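Dye bench notebook, Holroyd workshop
May 8, 2026

Onion skin and madder again, and I'm in a good mood, because the Ladia wool finally came in (281 grams on the kitchen scale, paper band included!).

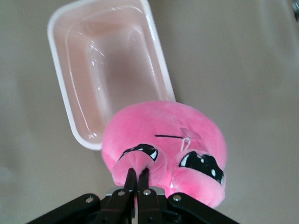
Mordant
Alum at 12 percent this time. I used to throw in cream of tartar as well, but the Vastville water is so hard that I couldn't see any difference on the last lot - maybe a touch brighter, maybe wishful thinking. Left the skeins in for 60 minutes, then turned off the burner and went to lunch.

Madder bath
Kept it at 40 C for 2 hours and did not let it creep up. Last time I got chatting and it went brown on me, a nice enough brown, but I'd promised the Drusero people a brick red for their cushion covers. Added a pinch of chalk. Color looked good on the test strand, more orange than I'd like, but madder always cools down some once it dries.

Onion skins
Ran out of yellow ones, so half the bag is red. If anyone shops near a market stall, ask for the loose skins, they're usually happy to get rid of them.

To do
Wash test on both colors with the plain soap. Light test strips go in the south window until July. Order more alum, and somebody please label the jar of iron water!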